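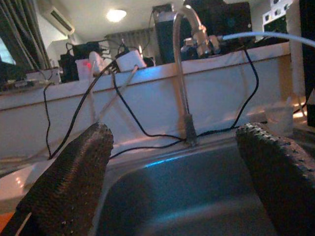
The sink and faucet at our Hosberg building.

Print E-mail

About Perrin Growers Supply

We started with 2 rented greenhouses and a delivery van that would only go into reverse if you asked it nicely, and we now look after 130 licensed growers, from family plots that fit behind a farmhouse to tribal and community enterprises with their own shops, their own labs and a good deal more patience for paperwork than we ever had. If you've landed on this page you are probably wondering who we are before you send us your seedlings or your money, so pull up a chair, because we do like to talk!

Blandine Perrin grew up on a vegetable farm and had no plans to get into cannabis or hemp at all. She was growing tomatoes and peppers for restaurants when a neighbor with a brand new hemp license came over to ask what was eating his leaves. (Russet mites, as so many of you will have guessed.) She helped him that season, and then she helped his cousin, and by the following spring her kitchen table was covered with other people's soil tests. That was the beginning of the company, though it was a good while before anyone thought to paint the name on a door.

What we do

Most of our work falls under plant health and compliance, and the two are much closer together than people expect. A grower who keeps clean records usually keeps clean plants. We test soil and water, help choose varieties that suit the ground and the length of your season, and sit down with you to fill out license renewals, harvest notices and transport forms. We also supply rooted cuttings in trays of 51, an odd number that goes back to the first trays Blandine bought secondhand, and we've never had the heart to change it.

Our own record-keeping program is called Gamex. It follows each batch from cutting to sale and prints the reports your inspector will want, in the order the inspector will want them. You can use it on a phone in the field, and if the signal is poor out your way it will hold on to everything until you get back to the house. Dedex is its smaller sister, made for hemp fiber and grain farms that don't need the retail side and would rather not pay for it. If you aren't sure which one suits you, call and ask. We have talked plenty of people into the cheaper one.

The people you'll meet

Divya Ramasamy runs plant health and is the person to thank when your results come back sooner than you hoped. She spent years in seed potatoes before joining us and still brings them up more often than you would think possible. Samran Sangkhawat handles licensing, and he reads every rule change the day it is published, so you don't have to. Noémie Texier looks after Gamex and Dedex along with the help line, and Eugénie Lecomte visits growers on their own land, usually with a soil probe, a thermos and no great hurry to leave.

Blandine is still here most days. She signs the checks, walks the greenhouses first thing in the morning and answers more of the mail than the rest of us think is good for her.

Working with communities

A fair share of our growers are Native-owned businesses or tribal governments writing rules of their own. We take our lead from them. Where a nation has its own licensing office, Gamex is set up to follow that office's forms and calendar, and whatever records are entered belong to the nation and stay where the nation wants them kept. We also set aside 1000 cuttings every spring for training plots run by community colleges and farm programs, free of charge, first come, first served. Requests open in January and they do go quickly, so please don't wait for the snow to melt.

Come and see us

The Hosberg building is open to visitors on Tuesday afternoons. Please call ahead so that someone can walk you around, and bring boots, as the path to the far greenhouse is mostly mud until June. You must be 21 or older to come into the growing areas. The coffee is free and the parking is behind the building, next to the old loading dock.

Print E-mail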